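Gollow Furniture Help Desk
Ticket 632: Pink marks on oiled tabletop where shoes have been standing
Opened: 20 Mar 2020
Product: Wiegand table, light wood, oil finish
Status: Resolved

Hello, I'm having some trouble with the table we bought from you in January.
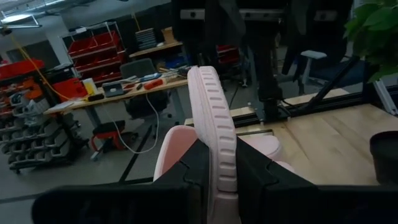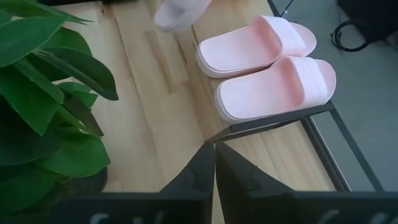
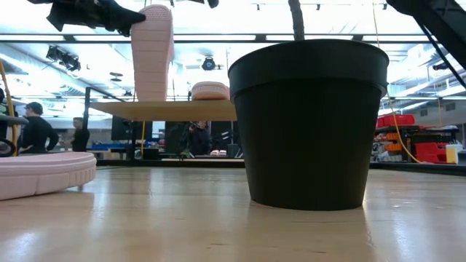 Raelene Kerslake

First of all, we love the table, so please don't read this as a grumpy letter! It has lovely grain, all those pale and tan planks running into each other, and I've been telling everyone who comes in to run a hand over it. We use it for sorting shoes. Pairs get matched up on it, looked over and put away, and at the moment nearly everything we have is pink, as you can probably tell.

The trouble is that when a shoe has been standing on the wood overnight, it leaves a faint pinkish shadow the shape of the sole. It isn't on every plank, and it doesn't come up in photos at all (I tried with the lamp on, with the lamp off, and lying practically on the floor), so you'll have to take my word for it. The brown streak and the long brown seam near the slides in the second picture are just the wood and were there from the first day. I only mention them because Kittipong, who works with me, was sure that was what I was writing to you about.

What I've tried so far:

Dry cloth. Nothing.
Damp cloth with a drop of dish soap. The marks went paler, and the wood felt a bit rough afterward, which worried me, so I stopped.
Turning the shoes upside down. No new marks that way, but they roll about and it drives me up the wall.
Moving the shoes to the other end of the table. New marks at the other end, naturally.

The big black plant pot has stood on the same table for weeks and left nothing behind, not even a ring, so I don't think the finish is bad all over. Is it the oil or is it the shoes? And can I get the marks out without sanding? I'm nervous with sandpaper.

Warm regards and thank you for your patience with a long message,
Raelene

Reply from Keegan Tuhiwai, Gollow support

Hi Raelene,

Thank you for such a thorough write-up, and I'm so glad the table is being enjoyed. It's nice to see one with things on it!

My first thought is the shoes. Soft colored soles can give up a little dye when they sit on fresh oil, and an oil finish goes on curing for a good while after it looks done. A hard plastic pot wouldn't do the same thing. The roughness after the damp cloth is only the grain lifting, and it will settle down once it has some oil on it again, so please don't lose sleep over that.

Could you let me know two things? Did you put any oil on it yourself after it arrived, and do the sneakers mark it as well, or only the slides?

Keegan

Reply from Raelene Kerslake

Hi Keegan, you may have found it. I asked, and Kittipong gave it a coat of Itutitz oil 14 days ago, as a surprise, bless him, and he was generous. He says he didn't wipe off the extra as he thought it would soak in by itself.

I tested last night with one sneaker and one slide, side by side on a clean plank. The slide left its shadow and the sneaker left a much fainter one, mostly along the rim. Then I put a second slide on a sheet of baking paper and there was nothing under it this morning.

Reply from Keegan Tuhiwai, Gollow support

That settles it for me. There's too much oil sitting on top, and it's picking up color from the soles. I talked it over with Lindsay Tamihana in our finishing shop, and she suggests the following, in this order:

1. Take everything off the table, pot included.
2. Put a little fresh oil on a lint-free cloth and rub it over the marks, along the grain, for a few minutes. Fresh oil loosens the old.
3. Wipe the whole top with clean dry cloths until they come away clean. Expect to use several.
4. Lay the used cloths out flat outdoors to dry. Please don't ball them up in a bin, as oily cloths can heat up and catch fire.
5. Leave the table bare for 3 days, with a window open if you can.

No sandpaper needed.

Reply from Raelene Kerslake

All done, and the marks are gone from every plank but one, where there's a very small blush if I go hunting for it. The slides have been back on the bare wood for two nights with no shadows. I've bought a roll of felt for the long stays anyway. Kittipong did the wiping, and he did it beautifully. You can close this one, and please thank Lindsay for me.

Ticket closed by Keegan Tuhiwai. Note added to the Wiegand care sheet: wipe off extra oil, keep soft colored soles off until cured.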